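Counters, week 2

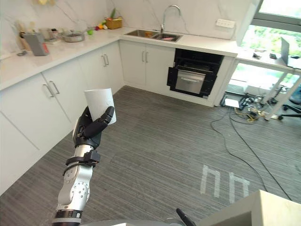
Sink end of the kitchen, with the desk under the window side. White cup, pink thing still in the sink.

Quick one tonight, have to be up early and I still haven't done lunches.

So the kitchen. Week 2 of trying to keep the counters usable, and I'd give it a pass, just. Last post was all drawers and several of you asked about the counters instead, mostly the corner, so fine, counters.

The corner first. Everybody has an L-shaped kitchen corner where things go to die. Ours had the blender, the bread maker (used twice), a stack of takeout menus from a place that closed, and a vase. All gone now or in the hall closet. What lives there is the wicker basket for vegetables. I was against the basket. Napaporn talked me into it, she has had one for years and her argument was that greens you can see get eaten and greens in the crisper turn to soup. She's right, annoyingly. We've thrown out one sad cucumber since September and that's it. Leafy stuff goes in standing up, otherwise it gets squashed under the potatoes.

The fruit is supposed to have a bowl. The bowl broke. So fruit sits in front of the basket, apple and the little ones, and honestly I've stopped looking for a new bowl. If it rolls, somebody eats it.

Knife block: stays. I tried the magnetic strip idea for a weekend and hated it, plus I didn't want to drill into the backsplash. Still got the small containers along the wall next to it too. Salt, tea, the sugar nobody takes. I wanted to decant everything into matching jars and then I priced matching jars. No.

The steel pot is out because it's used every single day. That was the one rule I took from the decluttering book Ridwan lent me, if you pick it up daily it's allowed on the counter. Everything else has to argue its case. The gray box is arguing its case. It has been arguing since Tuesday.

OK the sink. Double sink, which I was so excited about when we moved in, and which in practice means two places to leave things. The plan was left for dirty, right for rinsing. The reality is orange thing in one side, pink thing in the other, everyone walks past. I did a sign. The sign fell in the sink.

What has helped:

Emptying the dishwasher before breakfast. Boring, works. If it's full of clean stuff at 8 am then the sink is full by noon, every time.

Fewer cups. We had 41. I counted because I didn't believe it. Forty-one cups for a household that drinks out of the same four! Kept 15, the rest went in a box to the thrift store, including the Verna ones with the chipped handles that my aunt gave us (sorry). The plain white ones stayed. They're nothing special but they go with everything and they don't look like a mess when one gets left out.

No dish rack. Controversial in this house. It was always full, it just became a second cabinet with a puddle under it. Now if you hand wash it you dry it. Ridwan came for dinner and was handed a towel at the door more or less.

What has not helped: the caddy thing for sponges, the hooks inside the cabinet door (fell off, 9 days), and moving the toaster to the top shelf. Brought the toaster back down. Then put it in the pantry, where it is now, sulking.

Wiping the counter is a bigger deal than I expected. The marble pattern hides crumbs really well, which sounds great until you put your sleeve down in jam. So I do one full wipe at night, lift everything up, both runs, finish at the sink. Takes as long as the kettle. And the handles! Bar handles collect fingerprints like you wouldn't beleive, I do those on Sunday with a damp cloth and nothing fancy.

The desk by the window isn't technically kitchen but it gets kitchen stuff on it, so I'm counting it. Laptop is allowed. Mail isn't. Mail goes in the tray by the front door and if I find a Khoo catalog on there one more time I'm going to eat it. It's a nice spot to work in the morning with the trees, but it's also six steps from the snacks, so.

Next is the oven drawer. I opened it, saw baking sheets and what might be a waffle iron, closed it again. Maybe this weekend. Also under the sink, which is all half bottles of the same cleaner, I keep buying it becuase I can't see we have it.

Someone asked in the comments if I'd do the spice situation. Not yet. Still recovering from the cups.

Right, lunches. There's one apple and I'm hiding it for myself.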